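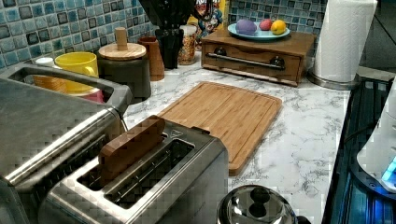 Toaster station on the kitchen cell, with a wooden slice in the left slot.

Kitchen Cell FAQ: Setup, Care and Repair
Last updated 10 May 2023

These answers cover the kitchen cell at the Sellstead site only. The Datamside cell has a different arm mount and its own page.

Which slot does the slice go in?

The left one. The standard toaster task starts with the slice upright in the left slot and the right slot empty. If a run ends with the slice anywhere else, put it back by hand before you press Start.

Is the toaster powered?

No. The plug was removed when the cell was built and the cord is tied off under the counter. Do not fit a new plug.

What goes on the cutting board?

Nothing at the start of a run. It is the place target for the slice, so leave it clear and lying flat. The angle is deliberate. Please don't square it up with the counter.

Can I move the mugs, the canister or the fruit plate?

Small shifts are fine and we make them ourselves between sessions. Keep them on the backsplash side of the board. The toaster and the kettle are different - if either one moves, run the station check before the next session.

How do I run the station check?

Stop the cell and wait for the arm to park. Open Stations, choose Toaster, and press Check. The arm moves above the left slot at slow speed and holds. If the gripper is lined up with the slot, press Accept. If it isn't, jog it over, press Save, and run the check again.

How often are the gripper pads changed?

Every 1000 cycles, or sooner if the slice starts to slip. Pads are Drimum part 412. Change both at the same time, then zero the gripper from the Tools menu. A new pad against a worn one will twist the slice as it comes up.

The slice jams on the way out. What now?

Press Pause, open the gripper from the pendant, and lift the slice out by hand. Look at the guide wires in the slot. A bent wire can usually be eased back with your fingers. If the slice has a rough edge, sand it lightly and wipe off the dust.

What does fault 2749 mean?

Gripper closed with nothing in it. Check that there is a slice in the slot, then run the station check. If the fault comes back, wait 20 seconds with the gripper power off and try once more. After that, leave the cell stopped and send us the log.

How do I clean the shiny surfaces?

Dry microfiber cloth, with the cell stopped. No spray near the toaster. Fingerprints on the steel do affect the vision system, so wipe it down at the end of the day.

Who services the arm itself?

Vukčević, once a year. The next visit is in August. Don't open the joint covers before then - send us a note and we will arrange an earlier call.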